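Moved to Triltlow in November without a car. A few people asked how that's going, so a thread on getting about in a small town on foot and by bus.
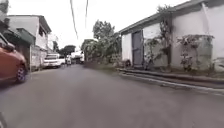

First thing: I sold the car before the move. It was due four new tyres and the insurance renewal had come through, and I decided I'd rather put the money towards the deposit. I wasn't trying to make a point.

The bus is the 51. It goes once an hour until early evening and then it stops. If you miss the last one you're walking or paying for a taxi, and there's one taxi firm, Visar, who are fine but want booking the day before.

I work from home three days and go into the office on the other two. The office is in Minami Court, on the far side of the ring road. Door to door it takes me 51 minutes by bus, and yes, same number as the bus. In the car it would be 12.

The walk to the stop is flat. There's pavement for most of it and then a stretch with none, where you go in single file along the verge and hope people have seen you. I bought a reflective band for my rucksack. It cost less than a coffee and I should've had one years ago.

Shopping took the most getting used to. I used to do one big shop a fortnight. Now I do small ones, every couple of days, and carry them back. I've stopped buying anything heavy on impulse. Squash, for instance. I drink water now.

Heavy stuff (cat litter, potatoes, washing powder) I get delivered once a month. There's a minimum order so I keep a list on the fridge and add to it until it's long enough.

Someone asked about costs. I pay 100 a month all in, that's the bus pass, the odd taxi and the delivery charge. The car was costing me over 200 before I'd put any petrol in it. I know other people's sums will come out differently, particularly if you've got kids.

Things that are worse: evenings. If I want to see a film I have to leave before the end or sort out a lift. I've been to the cinema once since I moved and I missed the last bit. My sister told me how it finished.

Also worse: the dentist. I'm still registered in my old town, which is two buses and a wait in between. I've been on the list at the one here since I arrived. Still on it.

Also worse: getting rid of things. The tip won't let you in on foot. I found this out carrying a broken microwave. You have to arrive in a vehicle or book a collection, and the collection is a fee per item. The microwave is in the hall.

Things that are better: I sleep well. I know which houses have dogs. I read on the bus, and I've got through more library books this winter than in the whole of last year.

The library is good, by the way. Small, but they'll order from other branches and it only takes a few days. Open late one evening a week. The heating works, which I can't say for my flat.

Shoes matter more than the coat. I had a decent coat already and cheap trainers, and the trainers lasted until the first proper rain. I got a pair of Suvham walking shoes in the sale. Ugly, brown, no complaints. I keep a clean pair under my desk at work and change when I get in.

On the timetable: the one printed at the stop is out of date. The one on the council website is right apart from school holidays. The app is right about when the bus leaves the depot and after that it's guessing. I get there five minutes early and wait.

The drivers know the regulars. One of them held the bus for me when I was coming down the hill with a bag in each hand. He didn't have to do that.

Would I get another car? Possibly. If the office moves to four days in, I'd have to think about it. There's talk of cutting the 51 to every two hours as well. The consultation is open until the end of the month and the form is short. If you live round here and use it, please fill it in, even if you only use it now and then.

I've been asked about cycling. The road out past the ring road is fast and has no lane, so not for me, not in the dark. Might try it in the spring once the evenings are lighter. I'd need a bike.

Will add to this if the dentist rings. If anyone local has a car and fancies a trip to the tip, I've got a microwave and I'll pay for lunch.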